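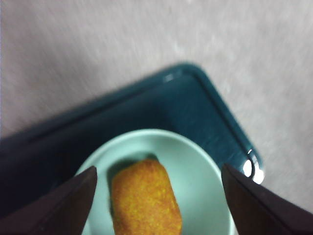
Crust on rolls goes soft within an hour of baking
Adwood Kitchen Help > Bread and Baking > Yeast breads

millrace_t
Posted 2018-02-06

I bake plain white rolls on weekends and the crust does not hold. They come out of the oven hard enough to tap. An hour later the outside has gone leathery and gives under a thumb. The inside is fine. I would like a crust that lasts from late morning until dinner.

Formula: 600 g bread flour (Erach, the unbleached one), water at 65 percent of flour weight, 2 percent salt, instant yeast, one spoon of oil. Scaled at 100 g per roll, baked six at a time. Oven is a Stestetti countertop convection model. I preheat it, put a pan of hot water on the bottom rack, and bake until the tops are golden. The water pan stays in for the entire bake. Rolls go onto a plate, then into a bowl with a towel over them.

I have tried a hotter oven. The color came faster and the crust softened just the same. I have also left out the oil, with no clear change. Is this the flour, the oven or the shaping?
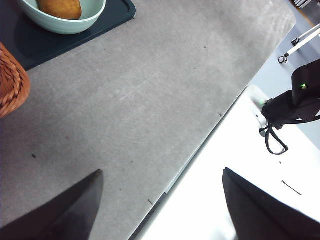

Roll in a mint-green bowl on a dark tray.

oven_spring_ne
Accepted

None of those. The cause is moisture left in the crumb at the end of the bake, plus steam left in the oven too long.

When a roll comes out, the crust is very dry and the center is still wet. Water moves outward until the two even out. A roll this size has a lot of surface for its weight and a short distance from center to crust, so this goes quickly. A large loaf does the same thing more slowly. You can't stop it, but you can start with less water in the crumb and give the vapor somewhere to go.

1. Take the water pan out after the first third of the bake. Steam helps early, while the dough is still expanding. After that it keeps the crust from drying. Use long mitts and watch for the vapor when the door opens.

2. Lower the temperature for the second half and bake longer. This explains your result with the hotter oven. The tops reached the color you were looking for before the inside had lost enough water, so you pulled them sooner.

3. When the color is right, switch the oven off, prop the door open with a wooden spoon and leave the rolls in for 15 minutes. On a countertop oven check that the fan stops with the heat. If yours keeps running, shorten the time.

4. Cool on a wire rack with space between the rolls. A plate traps vapor under the base, and a towel traps the rest.

Weigh one roll before and after baking. If a 100 g piece of dough comes out above 88 g, it is underbaked for a crisp crust, whatever the color. I would change the bake first and leave the formula alone until you have that number.

hydration_table

Agree with the above on cooling. Some additions about the dough.

Oil softens crust. One spoon in this much flour is a small effect, and it would be hidden by the steam problem, so your test without it didn't tell you much. Repeat it once the bake is corrected. Milk and sugar work in the same direction. Sugar also browns early, so the rolls look finished before they are.

Flour: I have used Erach and also the stone-ground from Hjaltadóttir. The second takes up more water and gives a thicker crust, but it softened at the same rate on my rack.

Storage matters as much as baking. Paper bag or open air for the same day. Plastic only if you intend to reheat. Keep them out of the refrigerator, where the crumb goes stale faster than on the counter. Don't store them next to cut fruit or anything else that gives off moisture in a closed box. An open basket is fine.

To bring back a soft crust, put the rolls straight on the oven rack at 350 F for five minutes. This works once. The second time the crumb is too dry.
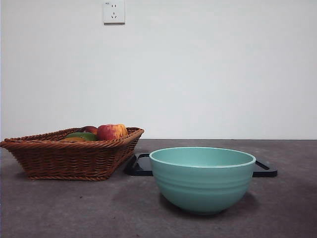
dk_rolls

Just put them in the toaster. I buy the par-baked ones in December when we have people over and they are fine. Also maybe your kitchen is humid? Mine is and nothing stays crisp, crackers either.

millrace_t
Reply to oven_spring_ne

Weighed two from today's batch, baked the old way. 92 g and 93 g. The next six had the pan removed early, a lower second half and the door propped. Those came out at 87 g and the crust was still firm at dinner. The fan on the Stestetti does keep running with the dial at zero, so I unplugged it for the last step. Bottoms are slightly darker than I want. I will move the rack up one position and leave the oil out next time.

Related topics
Water pan or spray bottle for steam
Par-baking and freezing rolls
Convection fan will not switch off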